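Mug tree keeps tipping over when it's only half full

Asked in Kitchen and Dining — 1087 views — 3 answers

I have a wooden mug tree, the ordinary sort with a flat square base, one post and short pegs coming out of it. It came from Fudari and I've had it since August. It stands on a long brown table against the wall, which is where we keep the things we use every day because there isn't much cupboard space.

The problem is that it leans, and twice it has gone right over. It's fine when every peg has a mug on it. It's when most of them are in use or in the wash and there are one or two left on the same side that it goes. The first time I lost a mug. The second time it fell into the fruit basket and nothing broke.

The mugs are not huge. One is a dark blue one that hangs at a slant so it leans on the post, and there is a pink one that is a bit heavier, I think. I haven't got matching mugs and don't want to buy a set just for this.

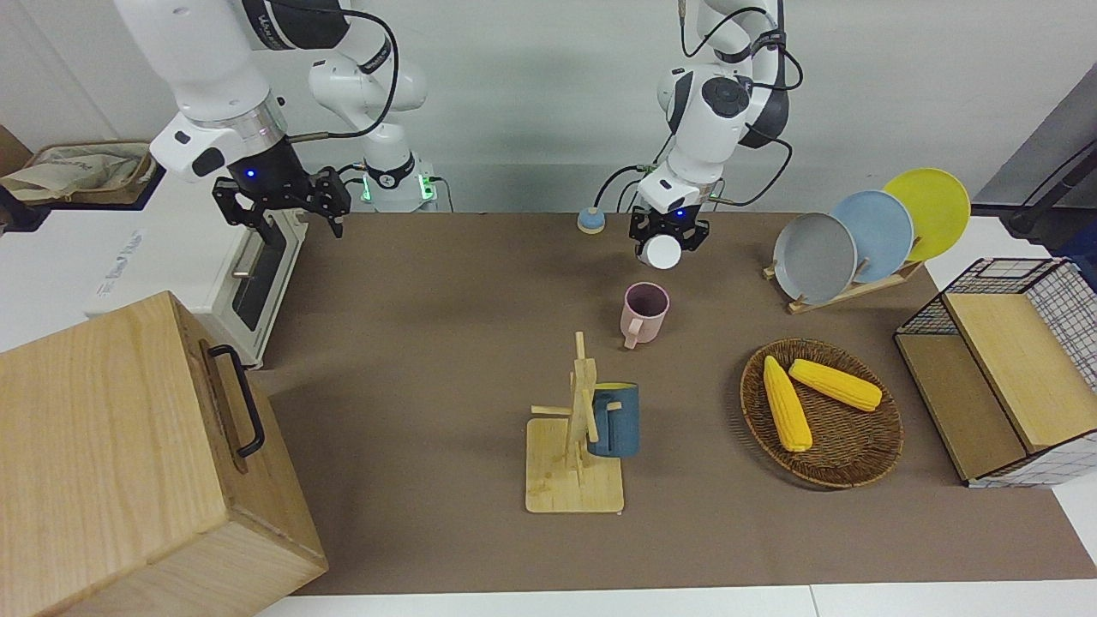
I also want to know if the order of things on the table makes any difference. At the moment the shallow wicker basket sits to the right of the tree and the wooden dish rack for the plates is behind that. I use the basket for whatever is about, corn cobs this week. I could move the rack next to the wall and put the tree in the corner, but then I'd be reaching over the plates every morning to get a mug.

Is there a way to make the tree steadier without screwing it to the table? The table isn't mine, I rent. I did wonder about glue but I need to be able to lift it to wipe underneath.

Answer 1 — marked as helpful by 71 people

Check the base first. Turn the tree upside down and lay a ruler across the bottom in both directions. Wooden bases that get wiped with a wet cloth can bow, and then the whole thing rocks on two corners. If yours has bowed, rub the high spots down with medium sandpaper laid flat on a worktop. Go slowly and keep testing it.

If the base is flat, add weight underneath. I bought a square steel plate from Kavanagh, the hardware people, cut slightly smaller than the base, and fixed it on with two short screws from below. Those go into the tree, so your table is left alone. Then put 4 stick-on felt or rubber feet on the plate, one at each corner. Rubber grips better but felt is kinder to a varnished table. Mine took half an hour and it hasn't gone over since, even with one mug on it.

Check the post as well. On cheaper ones it is held in by a single screw that works loose, and it's easy to mistake that for a bad base. Hold the base down with one hand and wiggle the top. If it moves, tighten the screw from underneath. If the hole has worn, pack it with a bit of matchstick and wood glue and leave it overnight.

As for where it goes, I'd leave the rack and basket as they are and only make sure there's room for a mug to swing. When you take one off, you tend to pull it towards you, and if it catches the edge of the basket the tree comes with it.

Answer 2

Just hang them opposite each other. Last two mugs, one each side. If there's only one left, stand it on the table.

Answer 3

We had the same thing with a Clenov one and gave up on it. Got a row of hooks that goes under a shelf instead. No good if you haven't got a shelf, obviously.

Before that I tried a non-slip mat from Sinow under the tree, the kind you cut to size. It stopped it sliding but it didn't stop it tipping — those are two different problems. It did make the table easier to keep clean. If you go for the steel plate idea above, weigh your mugs first. Some of ours were over 200 grams heavier than the others and it was always the heavy ones that pulled it over. Put those on the lowest pegs.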